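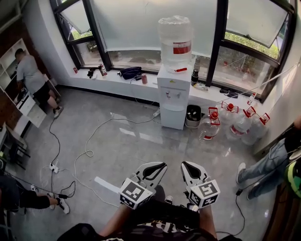 Figure 1. Handheld two-finger gripper with marker cubes at the base of the fingers. Water dispenser and full-size bottles behind.

Week 7 handout: Can machines do chores yet?
Introduction to Service Robotics
Instructor: Senga Imrie. Lab sections: Nattawut Siriwan.

Read this before Monday. The lab sheet is separate and Nattawut will hand it out in section.

1. Where we left off

Last week was about factory arms. The short version: an arm bolted to the floor, doing one motion on one kind of part, has been a solved problem for decades. The part shows up in the same place every time. The lighting doesn't change. People are kept outside a fence or the arm is slowed down when they come close. When something goes wrong, the line stops and a technician comes.

This week we take all of that away and ask what is left.

2. What we mean by a chore

For this course a chore is a job with these features:

- it happens in a space built for people
- the objects are ordinary ones, not made for a machine to hold
- the person who wants it done can't or won't program anything
- it has to be done again and again, with the room a little different each time

Sweeping is a chore. So is clearing a sill, emptying a small trash bin, or changing the bottle on a water dispenser. Tightening the same bolt on the same bracket is not, even though a person may find it just as dull.

Note that the shop floor has chores too. Somebody picks up the scraps, coils the cables, restocks the bins and wipes the bench. In many plants these jobs are done by hand a few steps away from a very capable robot.

3. Worked case: the water bottle

Take the dispenser in Figure 1. The task we care about is "replace the bottle on top." Write down the steps as a person would do them and you get maybe five. Write them for a machine and the list grows fast.

Find the dispenser. Decide whether the bottle on it is empty. A clear bottle is hard for many depth sensors, which may see through it to whatever is behind. With a window behind it, things get worse.

Remove the old bottle and put it down somewhere it won't roll.

Pick a full one. The ones in the figure have red caps, and a cap is a useful landmark because it is solid and bright. The body is clear plastic and gives the camera very little to work with. The bottles also stand near each other, so the gripper has to come in without knocking the next one over.

Lift. A full bottle of the size used on an office dispenser is heavy for most arms that are safe to have near people. The water moves when the bottle tilts, so the load shifts in the middle of the motion. This step alone rules out nearly every mobile robot we have looked at in class.

Carry it across the floor. Look at the floor in the figure before you answer question 2 below. The tile is glossy and reflects the window, and there are loose cables and a power strip on it. A wheeled base can catch on a cable or drag it. A legged base can step over one if it sees it, and a white cable on light gray tile is not easy to see.

Tip and seat the bottle. This is a contact task. People do it mostly by feel.

A two-finger gripper would not be our first choice for the bottle itself. It is a fair choice for smaller things such as a cup on a sill. One point to keep from this case: "can a robot do it" usually depends on the hardest single step and not on the average step.

4. Teaching by hand

Writing code for each step above is slow and breaks easily. The other approach is to have a person do the task many times and let a model learn from the recordings.

There are two common ways to do that. In teleoperation the person drives the real robot from a distance. In handheld collection the person holds the gripper and does the job with it, and the robot is not needed until later. Handheld is cheaper and much quicker to set up. It also lets you collect in real rooms, with furniture and people in them.

The marker cubes in the figure are worth knowing about. Printed patterns of this type can be picked out by a camera, and from their shape in the picture you can work out position and angle. That is one way to track where each finger is.

What you give up with handheld collection:

- a human arm can reach places the robot arm can't, so some recordings are no use
- a human is stronger, so weight problems stay hidden until the robot tries
- people walk around obstacles without thinking, and the recording may not show why

5. Numbers for the exercise

Use these figures for the problem set. They come from the course's practice set, which we call Flornar.

Recorded demonstrations of one tabletop pickup: 400
Test runs on the robot, same room: 40
Failures in those runs: 7
Failures in 40 runs after the objects were moved to a different room: 16

Work out both failure rates. Then think about what a household would put up with. A dishwasher that failed at the first rate would go back to the store.

6. So, can they?

My own view, which you are free to argue with:

Single-purpose machines do some chores well now. Robot vacuums are the usual example, and they work because the job was cut down to fit the machine. Folding, tidying and loading can be shown in a demo and are sometimes done well in one known room. Doing them in any room, all day, with no one watching, is still open. Heavy and awkward objects are further off than light ones. Shop floors will probably get there before homes - the floor can be kept clear and there is someone to call.

7. Questions for section

1. Pick one chore from your own home. List the steps and mark the hardest one.
2. You may change three things about the room in Figure 1 before a robot enters it. Which three, and at what cost to the people who use the room?
3. Would you redesign the dispenser or the robot? A bottom-loading dispenser removes one of the steps in part 3. Which ones remain?
4. In part 5, the second set of runs used the same gripper and the same objects. Give two possible causes for the change.

Half a page for each is enough. Bring question 2 on paper, we will trade answers in pairs.

Project proposals are still due in June. Groups that haven't sent Nattawut a topic should do so this week.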